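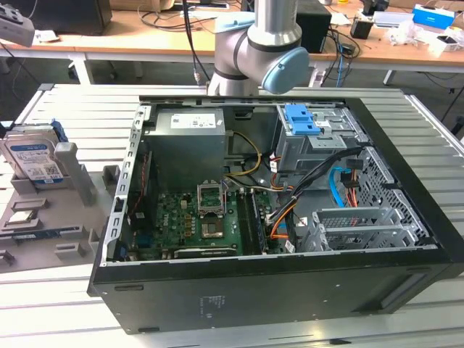
Can machines do shop-floor chores yet?

hannelore_l
PC strip-down bench at Hallton. Tower on its side, panel off, hard drive and memory stick in the grey holder on the left. I say we're nearly there. The arm does a drive in 40 seconds.

rainer_t
A drive in a caddy is the easy bit. Look at the cables draped across the middle. Can it move those out of the way without snagging one?

hannelore_l
Sometimes. We've logged 648 cases since September and a person still steps in for the wiring.

kolbrun
Then it isn't doing the job, it's helping.

rainer_t
Same as my robot vacuum. Fine until there's a sock.

cwidmer
Disagree with both of you. At Solberg we had 13 models of case to deal with and the arm coped with most. It's slow but it doesn't mind doing it all night.

kolbrun
What about putting a processor back in the socket?

cwidmer
Wouldn't trust it with that. I do those by hand.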